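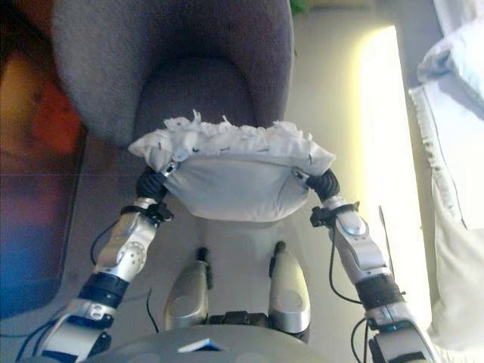 White bag, grey armchair.

Aug 17, 2019
Moth antenna recordings, Undcombe colony

Changed the saline this morning and flushed both lines. First 2 animals gave nothing above noise, so I re-chlorided the reference wire and cut the next antenna one segment shorter. Baseline settled after ten minutes.
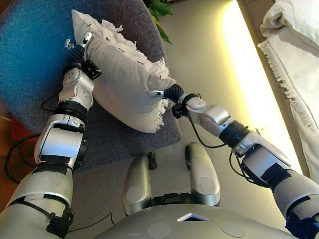

Odour series run in the usual order with a blank between each. Responses to the leaf extract were clear but slow to recover, so I lengthened the gap. File 1029 is the best of the day. Low-pass filter was at 3000 Hz throughout; earlier files from the Berrada rig used a lower setting and should not be pooled with these. 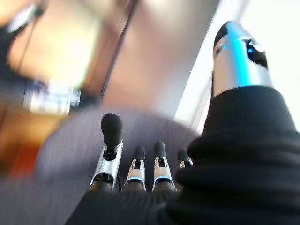
A comment added to the shared page says the slow recovery could be extract left in the tubing, and asks for a run with new tubing before anyone blames the antenna. Fair. Will do that first. The Gradard pump also drifts when the bottle is low.

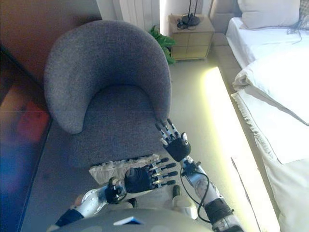
To do
Cut new tubing, both lines.
Ask Trirwood for more pupae, enough to last to October.
Re-plot 1029 with the blanks subtracted.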